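What the Label on the Egg Carton Tells the Shopper

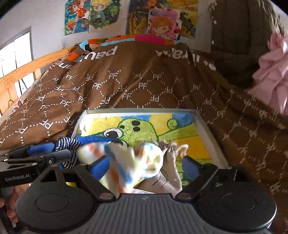
Does a brown egg offer better nutrition than a white one?
The color of the shell has no bearing on the nutritional value of the egg. Shell color is determined by the breed of the hen, and two eggs of different colors laid by hens on the same feed will be very close in protein, fat and vitamin content.

The belief that brown eggs are the more wholesome choice persists all the same, and it is supported by the price. Brown eggs often cost more at the grocery store. Many of the breeds that lay them are larger birds that eat more feed, and the added expense is passed along to the customer.

Readers of this magazine have written on the subject more often than on any other in the past year. The food desk received 2707 letters and messages concerning eggs, and the greater share of them asked what the words on the carton mean. The following pages address the most common of these questions.

How the pigment gets there

Every chicken egg begins with a white shell. The shell is made chiefly of calcium carbonate and takes most of a day to form. In hens that lay brown eggs, a pigment is laid down over the shell late in the process, which explains why the inside of a brown shell is often paler than the outside. In hens that lay blue eggs, a different pigment is deposited earlier and passes through the full thickness of the shell. A green egg is the result of both, with brown laid over blue.

The shade may also vary within a single flock. Older hens tend to lay paler eggs, and stress or illness can lighten the shell for a time. Speckles are harmless.

Yolk color and feed

The yolk is a different matter. Its color depends on what the hen eats. Feed rich in yellow corn or alfalfa produces a deep yellow yolk, while feed based on wheat or white cornmeal produces a pale one. Marigold petals are sometimes added to the feed for the same purpose. A darker yolk is widely taken as a sign of quality, although color alone is a poor guide to it. Feed enriched with flaxseed, for example, will raise the omega-3 content of an egg with little change to its appearance.

At Plasham, where the farm store sells eggs from three flocks side by side, the palest yolks come from the hens with the most outdoor space. Customers are advised of this on a card at the counter.

Grade and size

In the United States, grade and size are separate measures. Grade refers to the condition of the shell and the quality of the white and the yolk. Grade AA eggs have thick, firm whites and high, round yolks. Grade A eggs are slightly less firm, and Grade B eggs, seldom seen in stores, are used mainly in liquid and dried egg products.

Size refers to the weight of the full dozen. A carton marked Large must weigh at least 24 ounces, and individual eggs within it may differ. Most published baking recipes assume large eggs, and substitution matters most in sponge cakes and custards.

The Govindasamy bakery, which supplies hotels from its kitchen in Tirnine, weighs its eggs out of the shell for this reason. The practice is easily adopted at home – a large egg without its shell weighs close to 50 grams.

Storage and freshness

Eggs sold in American stores have been washed, and washing removes the natural coating that protects the shell. They should be refrigerated at 40 degrees Fahrenheit or below and kept in their carton, on a shelf inside the refrigerator. The door is subject to changes in temperature each time it is opened. Eggs should not be left at room temperature for more than 2 hours.

The float test remains popular. An egg loses moisture through its shell as it ages, the air cell at the wide end grows, and an old egg will stand upright or float in a bowl of water. The test indicates age and says nothing about safety. An egg with an unusual odor should be discarded, whatever its position in the bowl.

Older eggs do have their uses. They are easier to peel after boiling, and the cooks of the Stuvon culinary program set theirs aside for a week before preparing deviled eggs for the spring luncheon in March. Poached eggs, by contrast, are best made with the freshest available, as a thin white will spread in the water.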